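Campus & Shop > Features > Student Projects

The laundry problem

The robotics course at Trundbridge Technical College used to end with a line-following car. Students built it in teams and raced it down the hallway, and most of them passed. Annelore Rothe, who has taught the course since it began, dropped the car two years ago. In its place she put a pair of jeans.

The assignment fits on one sheet of paper. Using two arms, fold a pair of adult jeans so that the result fits in the green tray. Teams may teach the arms by guiding them through the motion, and may record as many demonstrations as they like. On grading day the arms have to do it alone, from a starting position the team hasn't seen.

"The car taught them to tune a controller," Rothe says. "I wanted something where the object doesn't hold still and doesn't have a shape you can write down."

The students work in a cell built against one wall of the shop. They put it together themselves over the first weeks of term from aluminum rail and planks. The class calls it Basuron, after a name painted on an old crate that used to stand in that corner.

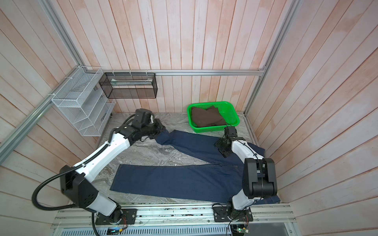
One arm lifts a pant leg by the cuff end while the other works near the waist.

Two teams share the cell and trade off at noon. The morning team, Harnico, records its demonstrations in long blocks and sorts them afterward. The afternoon team, Gittins, stops after every bad one and talks about it. By the week I visited, Harnico had 793 recordings on the drive and Gittins had 171. Their test scores were close enough that neither group would tell me which was ahead.

Detlef Kasten runs the shop and keeps the hardware going. He spent most of Tuesday morning on the floor with a hex key, looking for play in a shoulder joint. He said the arms are less trouble than the pants. Denim is stiff at the seams and limp everywhere else, and a leg that folds cleanly ten times will twist on the eleventh. The teams started out on a T-shirt, which was easier to fold and harder to pick up, and moved on to denim after the midterm.

Most failures come at the grasp. The fingers close on one layer when they needed two, or they close on nothing and the arm goes through the rest of the fold with great care, holding air. Each arm carries a small camera at the wrist for this reason, and students spend a lot of time looking at what those cameras saw in the seconds before a miss.
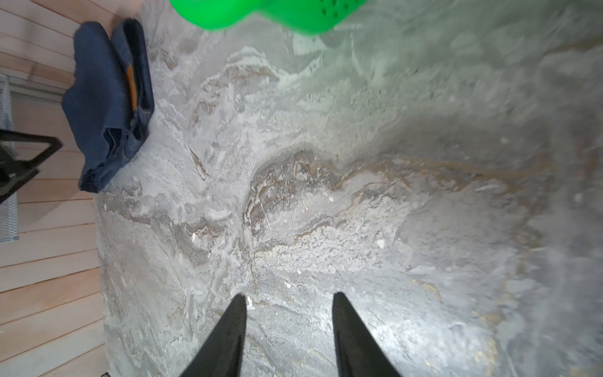 The wrist view: open fingers over the tabletop, with dark blue cloth off to one side.

The tabletop itself has become a point of argument. It has a gray marble pattern, and under the shop lights part of it shines. Harnico wanted to cover it with plain paper so the software would have less to look at. Gittins said a real table would have a pattern and a shine too, and that a model trained on paper would only ever work on paper. Rothe let them argue for a full class period and then ruled that the surface stays as it is for everyone.

She also ruled on lighting (shop lights only), on starting positions (the other team picks) and on help. A student may reset the jeans between tries but may not smooth them. That last rule came in after someone on the first year's winning team was seen ironing.

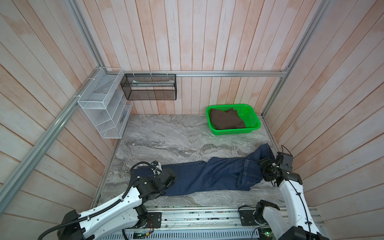

Grading is done by Rothe and Kasten together, and it is stricter than the students expect. Each team gets 3 attempts and the best 2 count. A fold that ends up in the tray with a leg hanging out earns half credit. Points are also lost for bunching at the waist, the most common fault by far. One arm can have the leg held down flat while the other has pinched a handful near the waistband, and the fabric there comes up in a crumpled fold that carries through every step after it. Kasten tells teams to fix the waist first and leave the legs for later. Some listen.

Last year's class managed one full-credit fold in the entire final. Rothe gave the team an A and gave most of the others a B, on the strength of their notebooks. She reads the notebooks closely. A team that can explain why its arm missed will do better with her than one that got lucky and can't say how.

Her students tend to come around to the jeans by the end of the term. A few ask to stay on in the spring, when the cell is free in the evenings, and she has a second sheet of paper ready for them. It asks for the same fold, starting with the jeans inside out.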